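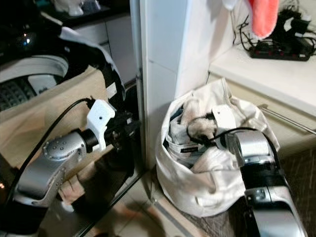
4. Adding and editing audiobook records

4.1 Before you start

This section covers the entry of spoken-word titles in the Skosis catalogue module. It applies to downloadable titles, discs and preloaded players. For printed books, use section 3. For music, use section 6.

You need an account with the Cataloguer or Senior Cataloguer role. Accounts with the Desk role can open audiobook records but the Save button stays grey.

Have the following to hand:

The publisher's data sheet, or the disc case and insert.
The audio files, if the title is to be streamed from your own store.
The record number of the printed edition, if you hold one.

Note: Skosis treats an abridged and an unabridged reading of the same book as two separate records. Do not enter both under one record number, even when the narrator is the same.

4.2 Creating the record

1. From the main menu, choose Catalogue, then New record, then Spoken word.

2. In the Title field, type the title as it appears on the item. Leave out words such as "audiobook" and "read by". Leading articles stay in place. The sort key is filled in by the program.

3. In the Author field, type the first three letters of the surname and wait for the list. Pick the name from the list. If it is missing, press F4 to open the name file and follow section 2.6.

4. Enter the Original date. This is the year in which the work was first published, in any form. Enter the year only.

5. Enter the Recording date. This is the year in which the reading was made. If the insert gives only a reissue year, put that year in the Issue date field and leave Recording date blank.

6. Set Version to Abridged, Unabridged or Dramatised. The field has no default and the record cannot be saved without it.

7. Press Save draft. The record receives a number and appears in your work list. Readers cannot see it yet.

Caution: Do not use Copy record to turn a print record into an audio one. The copy keeps the print format code, and the item will then be offered for postal loan. If this has already been done, delete the copy and start again from step 1.

4.3 Entering narrators

Narrators are held in the same name file as authors, with a different role code. One person may have both roles. A person who writes and reads their own book needs one name entry and two role lines on the record.

1. Open the draft and select the Contributors tab.

2. Press Add line. Choose the role Narrator (code NAR).

3. Enter the name in the order surname, comma, forename. Titles and honours go in the Prefix box and are left out of the surname box. A name entered with its title in the surname box will file under the title.

4. For a surname made up of more than one word, enter all the words before the comma. Ludivine Le Goff is entered as Le Goff, Ludivine and files under L.

5. Set the billing order. The narrator with billing 1 is shown on the results page. The rest are shown on the full record only.

6. Repeat for each narrator.

For readings by a full cast, enter up to eight names and then tick Full cast. Further names may be typed in the Notes field, where they can be found by keyword search but not by the narrator search.

Example of a completed Contributors tab:

AUT 1 Besnard, Colette
NAR 1 Moulin, Rosine
NAR 2 Delorme, Maxence
TRL 1 Manole, Domnica

The role TRL is used for the translator. Abridgers take the code ABR. If the abridger is not named on the item, leave the line out. Do not type "unknown" or "anon.", as these are indexed as surnames.

Note: Where a writer uses a pen name, enter the name printed on the item and link it to the main heading with a See also reference in the name file. A search under either name will then find the title.

4.4 Writing the summary

The summary is the text shown below the title in the results list. The Summary field holds 770 characters, including spaces. The results list shows the first 115 characters followed by a More link.

1. Select the Description tab and click in the Summary field.

2. Type or paste the text. If you paste from a word processor, use Ctrl+Shift+V to drop the formatting. Curly quotation marks are accepted. Footnote marks are not, and will show as a question mark.

3. Put the subject of the book in the opening sentence. Review quotations belong at the end – if they come first they fill the short view and the reader learns nothing about the story.

4. Check the counter under the field. It turns red when the limit is passed. Text beyond the limit is kept in the draft but is lost on publishing.

5. Select a language for the summary. This may differ from the language of the reading.

Publisher summaries sent through the Atinga feed arrive in this field already filled in. They are marked Supplied and are overwritten at the next feed run unless the Lock box is ticked. Tick Lock if you have changed even one word.

Caution: A locked summary no longer receives corrections from the publisher. Locked records are listed in report R12. Run the report at least once a year; most sites do so in November, before the annual stock return.

4.5 Running time and parts

1. On the Technical tab, enter the running time in hours and minutes, separated by a colon. Seven and a half hours is 7:30.

2. For discs, enter the number of discs in the Parts field. For files, leave Parts blank. The program counts the files when they are attached.

3. For preloaded players, enter 1 in the Parts field and tick Battery supplied if this applies.

4. If the running time on the case and that on the data sheet differ, use the one on the case and record the other in Staff notes.

A running time of 0:00 is accepted in a draft. It is rejected on publishing with error 50 (see 4.9).

4.6 Attaching audio files

Files may be attached in MP3 or M4B format. The largest single file accepted is 400 MB. Longer readings must be split at chapter breaks before upload.

1. Name the files so that they sort in playing order. Use leading zeros: 01, 02, 03 and so on. Without them, file 10 will play after file 1.

2. On the Files tab, press Choose and select all the files for the title.

3. Wait until every line shows Checked. Closing the window before this stage cancels the files that are still waiting – those already checked are kept.

4. Press Play against the first and last files and listen to the start of each. The program tests that a file can be read. It does not test that it holds the right book.

5. If chapter titles are wanted, press Chapters and type one title per line. The number of lines must match the number of files.

Note: Sites using the Ponholm store must attach files through the Ponholm tab and not the Files tab. The two tabs look alike. Files attached in the wrong place will play for staff, but readers will see "Title not available".

4.7 Linking editions

Linking lets a reader move from the audio record to the printed book and back.

1. Open the audio record and select Links.

2. Press Add and type the record number of the printed edition.

3. Choose the link type. Use Same text for an unabridged reading, Shortened for an abridgement and Based on for a dramatisation.

4. Press Save. The return link is made by the program and need not be entered by hand.

Where there are several printed editions, link to the one most recently added. The others are picked up through the work heading, provided that the Original date is the same on all of them. A difference of one year is enough to break the group.

4.8 Publishing

1. Press Validate. Any field with a fault is outlined in red.

2. Correct the faults and validate again.

3. Press Publish and confirm.

The record can be found by record number at once. It can be found by title, author and narrator after the next index run. On a standard installation the index runs at 02:00. Users with the Senior Cataloguer role can index a single record straight away from the Tools menu.

To withdraw a title, open the record and choose Suppress. Do not delete a published record while any copy is on loan. The loan is kept but loses its title, and the overdue letter will go out with a blank line.

4.9 Messages in this section

Error 50: Running time missing or zero. Enter the time on the Technical tab.

Error 51: Version not set. See 4.2, step 6.

Error 54: Two narrators share the same billing number. Change one of them on the Contributors tab.

Error 58: Chapter lines do not match files. Look for a blank line at the end of the chapter list.

Warning 61: Summary is shorter than 40 characters. The record can be published. Press Continue.

Warning 63: Name has no forename. Check that the comma has been typed. If the person goes by a single name, press Continue.

4.10 Narrator search page

The public search page has a Narrator box from release 5 onwards. It is switched off when Skosis is first installed.

1. Choose Settings, then Public pages, then Search fields.

2. Tick Narrator and set its position in the list.

3. Choose the sort order for results. Title A to Z is the usual setting. Date added is also available.

4. Press Apply and rebuild the index. Searches remain available during the rebuild but may give short results.

The heading on the results page reads: Showing titles read by, followed by the name. The wording can be changed under Settings, Public pages, Labels. Keep the marker %n in the label, as this is where the name is placed.

Note: Sites that moved from Urnden may find narrators stored in the old Performer field. These are not searched. Run the Move performers tool once, then check the names it lists under Not moved and enter them by hand as in 4.3.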